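How Long Does Bread Stay Soft?

Group report, Unit 2
Dayana Zapata and Nam-gil Wi

Our question was whether the place where bread is stored changes how fast it goes stale. We baked six small loaves from one batch of dough in September. Two went in a paper bag, two in a closed plastic box, and two in the fridge.

Each morning we cut one slice from every loaf and pressed it with a 50 gram weight. We wrote down how far the crumb sank. We stopped after 3 days.

The fridge loaves got firm fastest. By the end they sank less than half as far as the boxed ones. The paper bag loaves had a hard crust but the middle was still fairly soft. The boxed loaves stayed softest, and one had a spot of mold near the bottom.

We also warmed the stale slices in a toaster oven to see if they would soften again. Most did, but they were hard again within the hour.

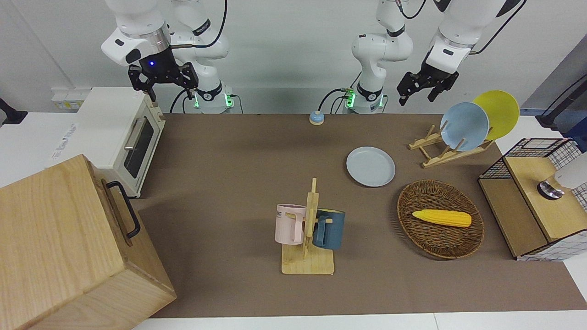

Gamage thought we should have weighed the slices too, so we could tell drying out apart from staling. We agree and would add a scale next time. We would also bake more loaves, as two per group is not many.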